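Slide 4. Pricing the lunch menu. Kirstin did the survey in November, 1,011 replies, most from people who eat alone. Say the number slowly.

Main finding: customers judge a cafe by what they get without asking. Ketchup is one of those things.

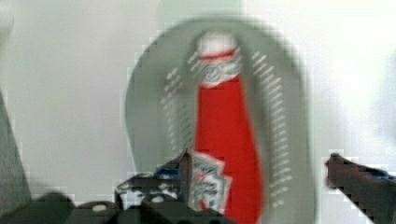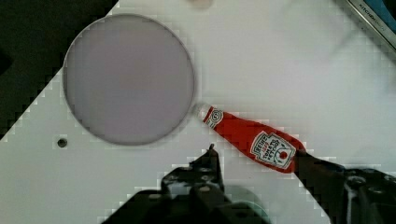
Slide 5. Portion size. Mellow cut its side salad and lost regulars within two weeks. Karex kept the size and raised the price. Pause for questions, then hand over to Vaughan for costs.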